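Sports Reporting, Unit 3: The Game Story
Instructor: Ebise Degefa
Revised 2018-03-18

A game story answers who won, by how much, and what decided it. All of that belongs in the first two sentences. Work from the Larkanville–Lutthorpe basketball box score handed out last time.

Weak lead: Larkanville and Lutthorpe met on Saturday night in front of a big crowd.
Better lead: Karamanlidis scored 14 points in the fourth quarter and Larkanville came back to beat Lutthorpe.

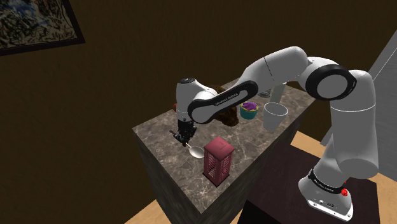 Rendering: robot arm with gripper at a stone-topped counter.

Running stats come next. Give a player's average only with the span it covers – "over the last three games," "since the loss to Namton." Check each one against the box score yourself. The team's notes sometimes carry old numbers.

Quotes go after the fourth paragraph in most cases. One good quote from each side is enough. Cut any quote that repeats the score.

Reading for next time: Xenos, Lefteris, "Writing on Deadline," chapter 3. The final game story is due in May, 2000 words maximum including the sidebar.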